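The Long Life of a Short Pencil

The stationery shop in Murby closes at two on Saturdays and doesn't open on Sunday at all, so anyone who needs a pencil for Monday has to plan ahead. Plenty of people do. Nusrat Sandhu, who took over the lease in September, keeps 48 kinds behind the counter and sells more of them than she does pens.

She started out with office supplies and gift cards. The pencils were in two drawers the last owner had left full. 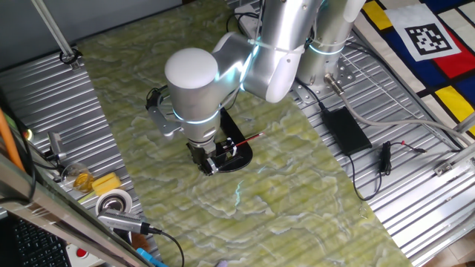
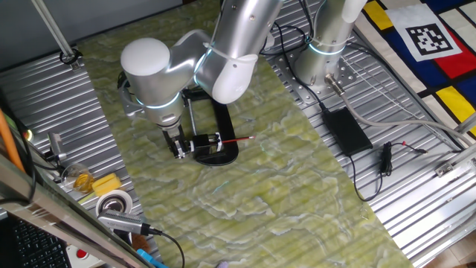
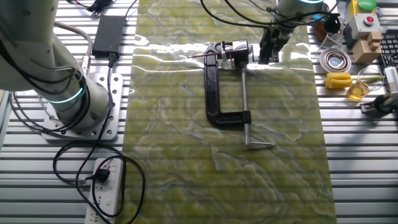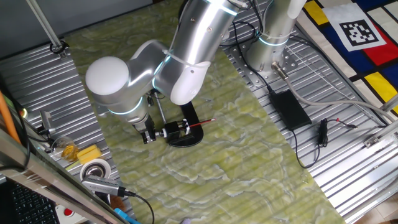 Most of her trade is in the plain ones. A standard HB costs 99 cents, and she sells them singly, which the supermarket in Travberg won't do. Carpenters buy the flat kind. Primary school parents come in at the end of January with a list and leave with a dozen, and half of those are lost by Easter.

The other customers are the ones who care about grades. Harder leads, from H upwards, have more clay in them and leave a pale, fine line. Softer leads, from B upwards, have more graphite, mark dark and wear down quickly. A draughtsman from Sudum still drives in for 4H, although his office went over to computers years ago. He does his first layouts by hand and says he makes fewer mistakes that way.

Sandhu learnt the grades by drawing with them. She filled a sketchbook with grey squares, one to a page, and customers are welcome to thumb through it. The pages have started to smudge, so she has put tissue between the darker ones.

Colour is a separate matter. Wax-based pencils lay down easily and can leave a cloudy bloom on the paper after a few weeks. Oil-based ones are firmer and hold a point longer. Red outsells every other colour in the shop by a wide margin, mostly to teachers and to the bookkeeper upstairs, who ticks off her ledgers in it.

Sharpening starts more arguments than any of this. Some people use a knife and get a long taper that suits shading. A hand-cranked sharpener gives a more even point, as long as the cutters are clean. The cheap plastic sort does a fair job until the blade goes dull, and then it snaps leads — usually the expensive ones. Sandhu keeps spare blades in a tin by the till.

The sketching group at Mengal meets in the old library and has 40 members on its books. They save their stubs in a jar and fit them into metal extenders when they get too short to hold. One member is still using a 6B she bought for a trip up the coast, and it is now shorter than her thumb.

Sandhu has ordered a box of extenders for the shop. They come by sea and are due before school goes back.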